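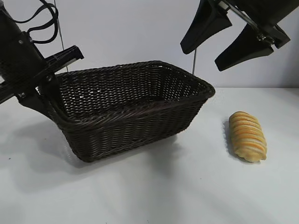
*6 min read (longer if you read the quoted bit as well)*

**Subject: Re: [kadstead-knitters] Moths!!! What do I do first?**

Hi Ya-wen, hi everyone,

Oh no, poor you! I read your message on my phone in the queue at the post office and made a noise out loud. I'll put your questions in below so I don't wander off the point, although I'll probably wander off the point anyway.

> On Monday, Ya-wen Leung wrote:
>
> Help please! Went to get out the grey Wostard double knit for the Kadstead blanket squares and there were little sandy-coloured grubs in it, and the yarn just comes apart in my hands in places. Two balls are definitely past saving. There's a sort of gritty dust in the bottom of the basket too. I've got the whole lot in the spare room with the door shut and I'm scared to go in.
>
> Should I bin everything? Does lavender work? My mum swears by it. And is it safe to bring my squares to the next meeting, or am I going to be the person who infested the whole group?
>
> Sorry for the panic,
> Ya-wen

First of all, don't bin everything. I did that the first time I had them and I still think about a jumper's worth of dark green Shetland that was very likely fine. You've got one ball type with grubs in it and a lot of other stuff that was nearby. Those are different problems.

> Should I bin everything?

The two balls that are falling apart, yes. Tie them in a plastic bag and get it out of the house today, not into the kitchen bin. Everything else wool, alpaca, mohair, silk or feathery gets bagged up and frozen. Cotton and acrylic they mostly leave alone, but they will chew through a blend to get at the wool, so read your ball bands and if it says any animal fibre at all, treat it as wool.

What I do is this. Each project or colour goes in its own freezer bag with as much air pressed out as I can manage, and then it goes into the freezer at the coldest setting for 14 days. You'll see shorter times quoted, and with a proper chest freezer you can probably get away with less, but mine is the top bit of an elderly Yip fridge-freezer that struggles to keep peas hard, so I give it the full fortnight. When it comes out, leave the bag shut until it's back to room temperature. If you open it straight away you get condensation all over cold wool, and then you've got damp wool, and that's a whole other email.

If you haven't got the freezer room, do it in batches and keep the waiting bags sealed. I had bags queueing in the bath at one point. Rachid was very patient about it. 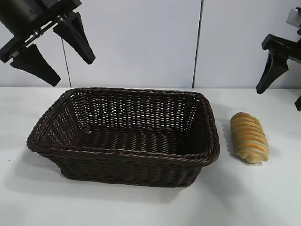

The other thing I'd do while the first lot is freezing is the spare room itself, and this is the boring part, but it's the part that I skipped the first time and that's why there was a second time. Hoover everything. Skirting boards, under the bed, the edges of the carpet where it goes under the wardrobe, the gap behind the radiator if you've got a thin nozzle. The moths you see flying about aren't the ones eating. It's the grubs, and they like dark places where no one moves anything, so the carpet under the wardrobe is heaven for them. Empty the hoover outside when you've finished.

Whatever your yarn lives in needs doing as well. The gritty dust you found is droppings (sorry) and possibly eggs, and a woven basket has an awful lot of little gaps. Take it outside, turn it over and whack the bottom, then go over it with the brush attachment inside and out, and do under the rim, which I always forget. Mine then lived in the car for a week. I don't know whether that achieved anything but it made me feel better. I still use baskets next to the sofa for whatever I'm knitting that week, but the stash proper is in lidded plastic boxes now. Not as pretty, I know! I did mourn it a bit. I had everything arranged by colour and it looked like a magazine.

> Does lavender work?

I don't want to contradict your mum. It smells lovely, and it might put a passing moth off, but it won't do anything to grubs that are already in there eating their dinner. Same with cedar balls, as far as I can tell. They lose their smell and then they're just balls. I keep lavender bags in my jumper drawer because I like opening the drawer.

What I would buy is sticky traps, the pheromone ones. I've got 3 up at the moment: one in the wardrobe, one on the landing and one where the yarn boxes are. They only catch the males, so they're not a cure, but they tell you whether you've still got a problem, and where. Make sure you get the ones for clothes moths and not pantry moths. I did a whole spring with pantry moth traps up and was terribly pleased with how few I'd caught.

Doseten had them by the till last time I went in, next to the darning needles, and I should think the hardware shop does too. Write the date on them when you open them, they go off after a few months.

> And is it safe to bring my squares to the next meeting?

Bring them once they've been through the freezer, please do. And you are not going to be "the person who infested the whole group". I guarantee half this list has had moths and kept quiet. Rachid Zaki, I'm looking at you and your father's overcoat. (He said I could mention it. I asked. He'd also like it known that the hole was in the lining.)

It might be sensible if for the next few meetings we all kept our work in zipped bags and didn't tip everything out into one pile on the table. I'm as bad as anyone for this. And anything from the donation box ought to be frozen before it's shared out, particularly the bags that come from someone's loft. I've got some 2078 metres of cream laceweight here from the last lot, all wound onto one enormous cone, and it's still double bagged because it won't fit in the freezer whichever way up I put it. If anybody has a chest freezer and a soft heart, could you let me know?

About the blanket: don't worry about being short of the grey. I've got 2 balls of the same Wostard double knit left over from the hat. The dye lot is different, but if you alternate rows for a bit where you join the new one in I doubt you'll see it. They've been in the freezer already and they're in a sealed box, so they're clean. I can drop them through your door, or leave them at Doseten with your name on if you'd sooner not have wool in the house just yet.

One last thing, do have a look at any wool coats hanging in that room, especially under the collar and inside the turn-ups of trousers. And felt hats. And if there's a piano in there, check the felts. Is there a piano? I've got it into my head you had a piano.

Shout if you want a hand with the hoovering, I'm about most afternoons.

xx

PS - Does anyone still have my 4mm circular, the one with the red cable? I lent it out in April and I can't for the life of me remember who to.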